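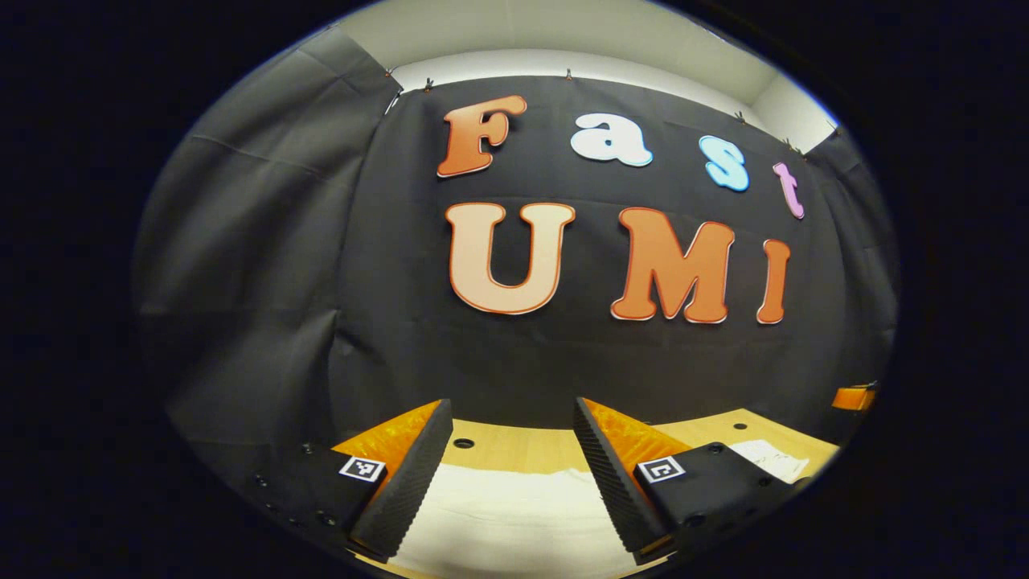
Stories > Short > The Cloth

The Cloth
January. By Tarun Agarwal

The pay was by the shift and the shift was 278 goes. A go meant picking the cloth up by one corner, laying it flat and letting go. Then you crumpled it and started again. Moya had asked on her first morning whether the crumpling counted as part of it and the supervisor, a tall boy called Gimorov, had said no, crumpling was resetting.

"So it never learns to crumple."

"Why would anyone want it to crumple?"

She had worked nineteen years in the linen room of a hotel and could have told him a few things about what people wanted done to cloth. She squeezed the handle and the orange fingers closed.

You were not supposed to think about it. Furell, who had the table before her and had gone off to drive a van, left a note taped inside the cupboard door: go at the speed you would at home. Moya had tried this. At home she would have used her hands, and both of them, and a flick from the wrist that put the whole thing down in one breath. With the gripper there was no flick. There was a pinch, a drag, another pinch. She was being paid to show a machine how a woman folds linen when she has been given two ridged foam pads to do it with, and it would go out into the world believing that was how it was done.

She said so to Gimorov at the tea break.

"It learns from what you do, though," he said. "That's the point. We didn't write any rules. It's natural."

"It's not how I do it."

"It's how you do it with that."

He had an answer like that for most things. He had a laptop too, and on it he could play her back to herself – the table swelling in the round picture, the black curtain, the daft coloured letters somebody had hung up behind. She watched the fingers come down. They missed the corner, went back, got it. She had not noticed missing.

"Do you throw that one out?"

"No, that's good. That's a recovery. We like those."

"Then should I miss more?"

He thought about it for longer than she expected. "Not on purpose," he said.

After lunch she couldn't stop. Every time the fingers went towards the cloth she wondered whether she was about to miss it honestly. She missed four in a row and each felt like a lie. Then she got 15 clean ones and those felt worse, a bit of showing off. By 60 after the break her thumb had gone stiff and she was neither missing nor hitting, only getting through, and she supposed that would be in there as well, somewhere, a sort of three o'clock in the afternoon that would come over it in a stranger's kitchen.

Mr Gurimen came round at four. He owned the company, or spoke for whoever did. He shook her hand, which was still in the shape of the handle.

"You're teaching it, you know," he said. "I hope they've told you that. You're a teacher."

"What does it know so far?"

He looked at Gimorov. Gimorov said they hadn't trained on this batch yet, they were waiting for the numbers to come up, but the last lot had been very promising. It had managed the towel.

"All the time?"

"Three times," said Gimorov.

"Out of what?"

Mr Gurimen said it was early days, and that the curve was the thing to look at, and went on to the next table, where a young man was putting a cup on a saucer.

Moya finished her goes. On the last she waited until Gimorov had his back to her, put the gripper down on the wood and picked the cloth up in her own two hands. One flick. It opened in the air and came down square to the edge of the table without a crease, and she stood looking at it.

"Was that one?" he called over.

"No," she said. She crumpled it, and did it again the other way.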